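Wednesday, December 20, 2023

**Subject: Adhesive peel and aging trials, paper repair tapes. Interim entry.**

This entry continues the series begun in November and should be read with the sample log kept in the gray binder. It covers the second set of peel tests, the first readings from the warm cabinet, and several points of procedure that the workshop has agreed to change. Colleagues taking over the bench after the break are asked to initial the binder once they have read it.

## Purpose

The workshop repairs bound ledgers, maps and loose sheets for the Doltton collection. Most tears are mended with thin tissue and wheat starch paste, and that practice will continue. The question under study is narrower: whether a pre-coated tissue can be used on items that cannot tolerate moisture, chiefly those written in water-sensitive inks or printed on coated stock.

Three materials are under test.

- **Cutilen**, a heat-set tissue, supplied on a roll with a release backing.
- **Hosard**, a solvent-reactivated tissue, supplied in flat sheets.
- The workshop's own tissue, coated in house with a cellulose ether and left to dry on polyester film.

The in-house tissue is treated as the control. It has been used here for several years, and its faults are well known: it is weak across folds, and the coating is uneven when the room is dry.

## Work carried out

Test strips were cut from discarded blank leaves out of the Żak ledgers. The paper is a medium-weight rag stock with light gelatin sizing, reasonably close to the material most often seen on the bench. All strips were cut in the same grain direction. This was not done in the November set, and those peel figures should not be compared directly with the ones recorded now.

Each strip received one mend, applied under a weight of 400 grams and left overnight between blotters. The Cutilen strips were set with the small tacking iron at its lowest reliable setting. The iron drifts upward if left on its stand, so it was checked against the surface probe before each strip. The Hosard strips were reactivated with ethanol, brushed through the tissue from the back.

Observations from the peel tests are as follows.

Cutilen gave the strongest bond and the least pleasant failure. On most strips the adhesive held while the surface of the paper lifted with it, leaving a fuzzy track. A mend that outlasts the sheet is not acceptable for the collection, whatever the figure on the gauge. A lower temperature may help, but the iron in use cannot hold one. A request for a better controller has been placed with the equipment list.

Hosard peeled cleanly on all but one strip. The exception had a visible pool of solvent at one end, and the adhesive had sunk into the paper there. The fault lies with the brushing. A damp applicator, blotted once before use, should be tried in place of the brush.

The control peeled as expected, with low force and no damage. Two strips released at the corners before they reached the gauge and have been marked in the binder as handling failures.

Color was checked by eye under the north window and again under the bench lamp. No difference was seen between mended and unmended areas on the fresh strips. The readings that matter will be those taken after aging.

## Supplies and sample storage

The shelf beneath the window has been cleared and divided between fresh strips, strips in aging, and strips held back for reference. Reference strips are to stay in their folders with the flap closed. Several were found with the flap open last week and have been withdrawn from the set, as their light exposure is no longer known.

Incoming cartons are to be checked for crushed corners before they are opened, and the delivery label is to be left on until the contents have been entered in the stock book.

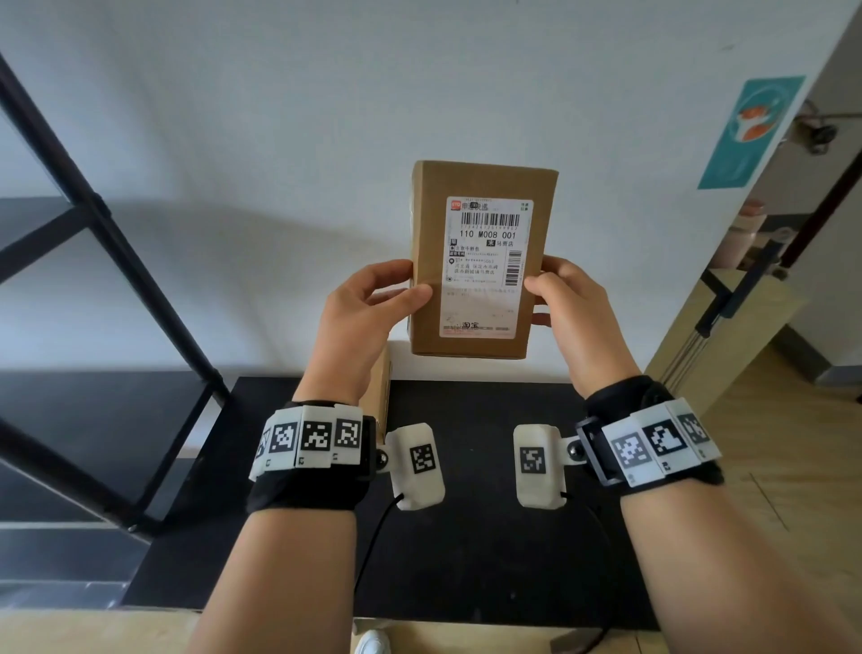 ## Warm cabinet readings

The cabinet was started with one tray of each material and one tray of unmended paper. Temperature has been steady. Humidity has not, and the chart shows a shallow dip each morning that corresponds to the heating coming on in the corridor. The door seal was replaced and the dip is smaller, though still present.

The planned run is 2000 hours. Strips are to be pulled at intervals, tested for fold and peel, and photographed against the gray card. Only the first pull has been made so far. It showed the following:

1. Unmended paper: no change that could be measured.
2. Cutilen: a faint yellow cast along the edge of the mend, more visible under the lamp than in daylight.
3. Hosard: no color change; slight stiffness at the fold.
4. Control: no color change; peel force a little lower than on the fresh strips.

The yellow cast on Cutilen is early and should be watched. It may come from the adhesive itself or from heating during application. To separate the two, 3 strips of plain paper have been pressed with the iron alone, with no tissue, and added to the cabinet today. They are marked with a pencil cross at the lower left.

## Changes to procedure

The following apply from this entry onward.

- Grain direction is to be marked on every strip in pencil before cutting.
- The tacking iron is to be switched off between batches. Resting it on the stand is not sufficient.
- Ethanol is to be decanted into the small stoppered bottle and never used from the stock container.
- Peel tests are to be made by the same person throughout a batch. Where this is not possible, the changeover is to be noted beside the reading.
- Blotters used under solvent mends are to be discarded and not returned to the general stack.

## Open matters

It remains undecided whether reversibility should be tested on aged strips only, or on fresh strips as well. The second course would use a good deal of the remaining Żak paper — there are not many blank leaves left — and a substitute stock would then be needed for the spring. A modern rag paper from the print room may serve, provided its sizing is similar.

The light box has a failed tube on the right side. Transmitted-light photographs are suspended until it is replaced.

The cabinet will run unattended through the break. The chart paper has been changed and the reservoir filled to the upper line. The next pull is due in the first working week of the new year.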